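Home | Features | Interviews | Homes | Letters | Subscribe

The Woman Who Will Talk You Out of a Storage Bin

By Noreen Janjua

Mwende Odera has been paid to look inside other people's cupboards for eleven years, and she has a low opinion of most of what she finds there, including the things bought to improve the situation.

"People buy the bin first," she says. "They go to the store, they get excited, they come home with six matching bins, and now they own the same mess and six bins."

We are sitting at her table, which has an orange patterned cloth on it and, on this Thursday afternoon, two cups of tea and a plate of something with sesame. Odera used to run a shop called Mivetti that sold closet fittings. She closed it when she noticed that she was talking most of her customers out of their purchases. Now she visits homes under the name Flallov, a word she admits means nothing. "It was available," she says.

Her method, if she would let me call it that, is built on boxes people already have. Shoe boxes, gift boxes, the box the blender came in. She gives each one a single job and a place to stand, and then she leaves it there for 16 days without touching it. If things have collected in it that were never supposed to be there, the box goes, or the job changes.

Why 16?

"Two weeks and a weekend. Everybody behaves for two weeks."

The pink box

I had asked her to show me something from her own house, expecting a drawer of folded scarves. She offered me her odds and ends, which live on the table.

She is fond of open boxes and suspicious of lids. A lid, in her view, is a way to avoid finding out what you own. She once opened a lidded crate for a client named only as "a very nice man in insurance" and found 46 hotel soaps, all of them still wrapped, under a towel he had been looking for since spring.

"He was embarrassed about the soaps," she says. "I was more worried about the towel."

Her own box has a white lining that she keeps meaning to fix. She has owned it for nine years and it came with a pair of boots in it. The boots are long gone. I ask whether she ever thinks of replacing the box with something sturdier and she looks at me as if I had suggested replacing a cousin.

"It's pink," she says. "I can find it."

What goes in is decided by a rule she applies to herself more loosely than to clients. If she has reached for a thing this month, it may stay. If it has a sentimental claim, it has to make that claim in another room. Tubes are allowed to lie down. She has given up on standing them on end, having spent part of one winter on a system of dividers cut from cereal cartons.

"I was very proud of those dividers. My sister came over, took out one hand cream, and the whole thing went down like a fence."

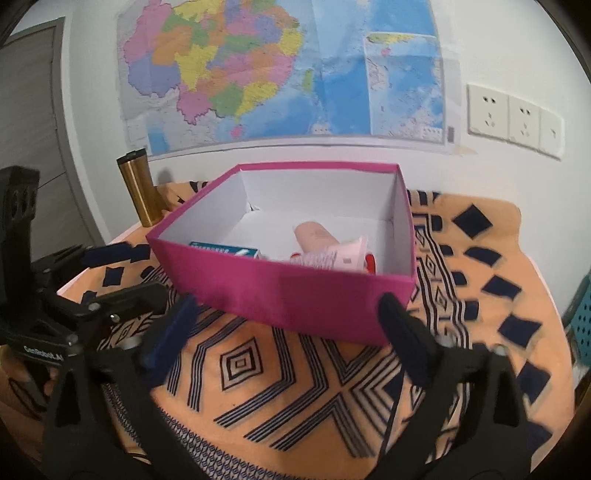

On not owning a label maker

The map on the wall was there before the table was. Odera put it up after a move, folds and all, with the idea of getting it framed. It shows China, each patch of land in its own cheerful color, and she says she has learned a fair amount of geography while waiting for the kettle. She has never ironed it. She has been told you can.

Labels are where she and the rest of her trade part company. She worked for a while with an organizer at a firm called Grorov who labeled everything, down to the shelf the labels were kept on. Odera lasted one season.

"If you need a sign that says SPOONS, you're having a different kind of problem," she says. She considers this and softens a little. "For children, fine. For husbands, I take it case by case."

She does believe in edges. A box should have walls high enough that things stay put and low enough that a hand can get in without a plan. Most clients go too deep. They pick the biggest box in the house, on the theory that it will hold more, and it does, and the bottom half of it is never seen again.

I confess to a deep box. Mine is in the hall and was meant for gloves. She asks what is in it now and I tell her: gloves, a bicycle pump, a phone charger for a phone I no longer have, and over a pound of loose batteries.

"Dead or alive?"

I don't know.

"That's what I mean," she says, and pours more tea.

Her rates are modest and she does not advertise. Clients come through other clients, usually the ones who were rude to her on the first day. She won't take before-and-after photos, which has cost her some work. A tidy room photographed at five o'clock, she says, tells you how the room looked at five o'clock. She prefers to telephone a few weeks later and ask one question, which is where the scissors are. If the client answers without getting up, she sends the final invoice.

Before I leave I ask where her own scissors are. She says second drawer, left side. She does not get up. I check on my way out, and they are on top of the fridge.

Filed under: Home Life, People, Small Spaces

More interviews
Egger on Upholstery: "Nobody Sits Up Straight Anymore"
The Couple Who Kept Every Jar
A Piano Tuner Moves to the Third Floor
What the Night Baker Eats for Breakfast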